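About Pletik

Pletik is a small software company. We write the programs that stand between a robot arm and the work it must do: perception, grasp planning, motion control, and the tools which engineers use every day to see what went wrong. We do not build arms and we do not sell cameras. Our customers have these already, and they come to us when the arm must handle things that it has never met before.

Most of our work is done in simulation first. A new planner lives for many weeks only in rendered rooms, with rendered objects, before we allow it to move a real motor. We render from the wrist, between the two fingers, for the reason that the wrist view is the one our grasp planner must decide from in the last moments.
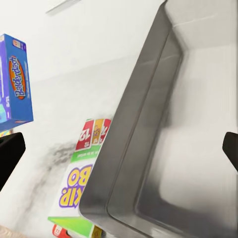

Reading time: 3 minutes

Game boxes beside a big metal bin are a good test for us. The printed side of a Balderdash or a Skip-Bo box gives a detector plenty to hold on to, even when the letters are turned upside down. The metal is a different matter. It reflects, its brightness changes with the angle, and a reflection on the floor of the bin can be taken for an edge. A large part of our perception code exists only for such surfaces.

What we make

Polix is our main product. It is a planning and control library, and it takes the wrist view together with the joint positions and gives back a short motion, which it corrects again at each step. In Polix the planner may say "I don't know". When its confidence falls under the limit that the customer has set, the arm stops and backs away along the path by which it came. Some engineers found this too careful in the beginning. We kept it, and we are glad.

Cullinane is our tool for replay. It saves every run with the images, the commands and the internal scores of the planner, and it lets you stop at any step and ask the planner again with other settings. We wrote it for ourselves in one December, when we were tired of reading log files, and customers asked for it after they saw it on our screens. The present version can compare 96 runs side by side. It is still a little slow when you open the first one, and we are working on it.

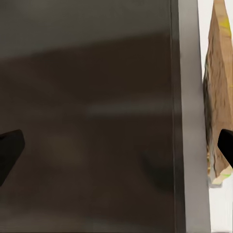 We believe that a planner should be judged on its poor views and not only on its nice ones. For this reason our standard test set, which we call Pornon after the village where two of us shared the first office, has 1942 starting views, and 43 of them were chosen by hand as the most difficult. In many of these there is almost nothing sharp to look at. A new version of Polix is not released if it does worse on the hard group than the version before, also when its total score is higher. This rule has delayed us three times already.

How we work

We are nine people, and seven of us write code. Everybody who changes the planner must also read the replays of the failed runs, one by one, on Monday morning. It is not the most loved hour of the week, but there we find the mistakes that the scores do not show - a wrong camera offset, a finger model two millimeters too short, a time stamp from the wrong clock.

We write our manuals in English, and English is the first language of only one of us. We try to keep the sentences short. If you find a page that is not clear, please write to us and we will correct it. Last year readers sent us some 73 corrections, and most of them were right.

Working with us

A usual project starts with a call and a few recordings from your own cell. We build a simulated copy of it, run Polix there, and send you the replays, so that you can look at them in Cullinane before you decide anything. For this first part there is no charge. Universities can use both programs without a fee for teaching. For support contracts, please use the contact form and tell us which controller you have and how your camera is mounted.

18 shares
2 comments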